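How to Wash Rice Before Cooking (and Why a Big Bowl Helps)

My mother never measured a thing in her life, but she did wash her rice, every time, and I've carried on doing it for as long as I've had a kitchen of my own.
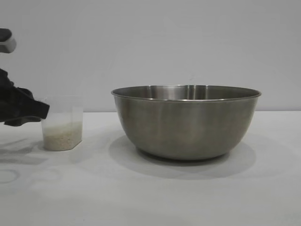
Eldana Feyisa wrote in after the last rice post to say that she had always rinsed hers in a sieve under the tap, found it still came out gluey, and wondered whether a bowl would make any difference at all. I think it does, Eldana, and quite a lot! Water from a tap finds its way straight through the middle of a sieve and leaves the rice round the sides hardly touched, whereas in a bowl every grain gets a proper swim.

What you'll need

Uncooked white rice
A large mixing bowl, much larger than you think the rice deserves
A small container for measuring and pouring
A fine sieve for the end
Plenty of cold water

I like stainless steel for the bowl. It's light enough to tip with one hand when it's full of water, and you can be a bit clumsy with it in the sink. Glass works perfectly well too, so don't go out and buy anything specially.

Step 1. Measure the rice

For two hungry people I use 200 g of dry rice, and that leaves a spoonful or so for somebody's lunch. Put it in your small container first and have a quick look through it for any odd bits. If you keep your rice in a big sack, as we do, this is a good habit to get into (I once found a button).

Step 2. Tip it into the bowl

Make sure the bowl is dry, or the last grains will cling to the side and you'll be chasing them with a fingertip. Hold the container low over the middle and pour gently. From any height, rice bounces, and it will turn up under the toaster for weeks.

Step 3. Add water and swirl

Pour in 800 ml of cold water down the inside of the bowl. Now spread your fingers like a loose rake and move them round in slow circles, ten or twelve turns. The water will go as white as milk, and that cloudiness is loose starch coming off the outside of the grains. Please don't rub or squeeze, particularly with basmati, as the long grains snap very easily and broken rice cooks up sticky however well you've washed it.

Step 4. Pour off and do it again

Let the rice settle for a few seconds, then tilt the bowl and let the cloudy water run away, with your free hand cupped near the rim to catch any strays. Fill it up again and repeat. I usually do this three times, sometimes four with jasmine rice. You're waiting for water you can see the grains through. It needn't be crystal clear, and if you hold out for that you'll be at the sink all evening.

Save the first lot for the garden if you like. Ours goes on the tomatoes in July.

Step 5. Soak, if you have time

Cover the rice with fresh water and leave it for up to half an hour. Basmati really does enjoy this and comes out longer and fluffier, but on a busy night I skip it and we all eat quite happily.

Step 6. Drain well

Tip everything into the sieve, give it a shake, and leave it propped over the empty bowl for five minutes while you find the saucepan lid. Wet rice carries extra water into the pan with it, so if yours tends to come out soft, this is the place to be patient.

When not to wash

Leave risotto rice alone, and pudding rice as well, as you want all that starch for the creaminess. Some packets say the rice has been enriched or is ready to cook, in which case follow what it says on the back.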